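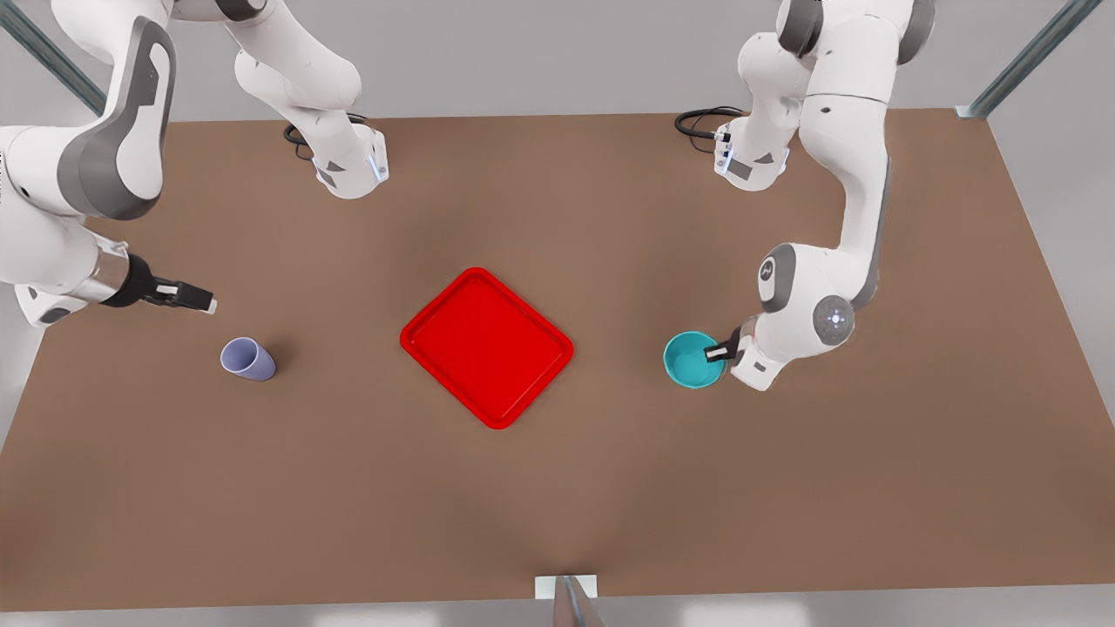
Figure 3. The tidy-up task in simulation, with cup, tray and bowl.

4.2 Who goes first?

Most of the trouble in two-armed tidying comes from a question that people at a sink settle with a grunt. Both arms are able, both have something within reach, and the policy must decide whether they should work together or take turns. Our task asks for the cup and the bowl to end up on the tray, with the cup upright. In the state of Figure 3 the left arm already has its gripper fingers over the rim of the teal bowl, while the right hovers with an empty gripper near a lavender cup that lies on its side. A sensible person would let the bowl go ahead and deal with the cup in the meantime. The baseline policy, trained on the same demonstrations as ours, prefers to wait and see, and its two arms are so considerate of each other that a good many episodes expire with nothing on the tray at all.

We call this failure mutual deference. It was first described to us by Heino Paju, who had watched a long run of it one January and wanted it to have a name that could be printed. The cause is dull. In the Giltitz demonstrations, operators often held one arm still while they attended to the other, and a policy that copies single actions learns that stillness is a respectable thing for an arm to do. When both arms copy the respectable thing together, no new information arrives, the next observation looks like the last one, and the policy sees no reason to change its mind.

Our remedy is a small turn token, passed between the arms every 10 control steps unless its holder is in contact with an object. The holder acts on its full action distribution. The other arm may still move, but any action that would bring it into the holder's swept volume is scaled down. The token carries no plan and knows nothing about cups. Its only job is to make sure that at any given moment one arm has been told that waiting is not its business. We had prepared a learned version with its own attention layers, and were a little sorry to find that it did no better than the timer.

4.3 Setting up the episodes

All policies were trained on 1,607 simulated demonstrations, collected through the Bakalis teleoperation interface and filtered only for completion. We made no attempt to remove clumsy ones. Several contain a cup being chased across the tabletop for some time before it is caught, and we have come to think of these as the most useful part of the set, though we concede that we would say so in any case, having paid for them.

Evaluation used 2,000 episodes, with the same starting states given to every policy. The tray was placed near the middle of the table at a random rotation. The cup started on the right arm's side and the bowl on the left arm's, and the cup could start upright or on its side with its mouth pointing in any direction. The direction matters more than we had supposed. When the mouth faces away from the gripper's approach, the fingers tend to meet the closed end and push, and a tapered cup that has been pushed does not roll in a straight line. It comes round in an arc, and the policy, which was aiming at where the cup used to be, follows politely behind.

An episode counted as a success if both objects rested within the tray's raised rim and the cup stood upright when the clock ran out. A bowl balanced on the rim was a failure. So was a cup inside the bowl, a solution which we had not forbidden and which one of our early policies found charming.

4.4 What changed

With the turn token, mutual deference all but vanished from the evaluation logs. We found 13 episodes in which both arms stayed put until time ran out, and in each of them the holder had registered a false contact with the table and so refused to hand the token over. A stricter contact threshold would presumably fix this. We left it alone, having already frozen the code, and having a weakness for failures we can explain.

The remaining failures are more ordinary and less flattering. Arms that act more often also make more mistakes, and the token policy drops the bowl more often than the baseline does, chiefly because the baseline so seldom picks it up. Collisions between the forearms over the tray rose as well. They cluster in episodes where both arms finish their grasps close together and head for the middle at the same time, the token changing hands halfway there. Delaying the handover while the holder is above the tray removed most of these collisions in a small trial on the Dondville variant of the scene, at the price of slower episodes.

We also tried the method on the Edbridge drawer task, where one arm must hold a drawer open for the other. Taking turns is a poor idea there, since holding is itself the work, and the contact rule alone had to carry the whole arrangement. It coped while the grip was firm. When the handle slipped, the token passed to the other arm, which went on reaching into a drawer that was now closing. Section 5 takes up this case.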